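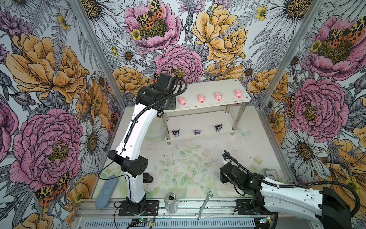
Work & Technology

Packers at Memisik's gift warehouse used to spend the first hour of a shift filling display shelves by hand. Since July a pair of robot arms has done part of it, and the jobs have moved around them.

The firm sends out 3000 small ornaments on a normal day. The arms, set up by Kolari, handle 800 of those. Staff deal with the rest, along with anything chipped or badly painted.

Two packers retrained to look after the arms and are paid more for it. Others say the bench is quieter than it was and they miss the talk. Sore wrists come up less often at the Monday meeting. Memisik says no posts have gone, but one that fell vacant in the winter has not been filled.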